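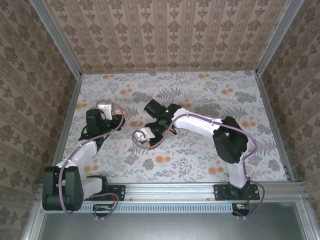 *Wallpaper with fern leaves and flowers, and wallpaper with striped damask ornaments.*

# Why Does Wallpaper Repeat?

Look closely at a patterned wall. Pick one leaf or one flower and then try to find its twin. You will usually find the same shape again farther up, in the same direction and at the same size. This is called a repeat.

A repeat is the piece of the design that gets copied over and over. Wallpaper is printed in long strips, and the printing is often done with a roller. The design is wrapped around the roller. Each time the roller makes one full turn, it prints the design once. Then it starts again. The bigger the roller, the longer the repeat can be.

## Before rollers

Long ago, people printed wallpaper by hand with wooden blocks. The picture was carved into the block so that the parts to be printed stood up higher than the rest. The printer dipped the block in color, pressed it on the paper, lifted it, and moved along. Each color needed its own block. A flower with green leaves and orange petals needed at least 2 blocks, and they had to line up. If one slipped, the petals landed next to the flower.

The pattern called damask is older than wallpaper. It began as a kind of woven cloth, and its name comes from the city of Damascus. Cloth like this was expensive, so paper makers copied the look.

## Matching the strips

A wall is wider than one strip of paper, so the strips have to meet at the edges. Half a leaf on one strip must meet the other half on the next.

- In a **straight match**, every strip has the same part of the pattern at the same height.
- In a **drop match**, every second strip is moved down, often by half a repeat.
- In a **random match**, the edges don't need to line up. Plain stripes that run up and down work this way.

A pattern with a long repeat wastes more paper — you may have to cut off a big piece before the next strip fits.

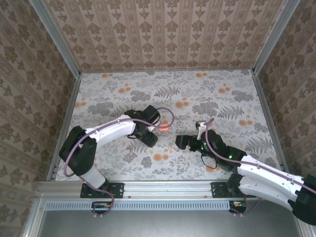
Dulis wrote to us after reading the part about matching: "My bedroom has a drop match and I never noticed until I followed one bird across the wall. It goes down, up, down, up. Does that count as one repeat or two?"

It counts as one. The bird is the same bird each time, and only the height of the strip has changed.

## Try it yourself

Cut a simple shape from a sponge and ask an adult to help with the cutting. Dip it in paint and print a row across a sheet of paper. For the next row, start half a step to the side. Let the paint dry. Now hold the page at arm's length and see whether you notice the single shapes first or the lines between them.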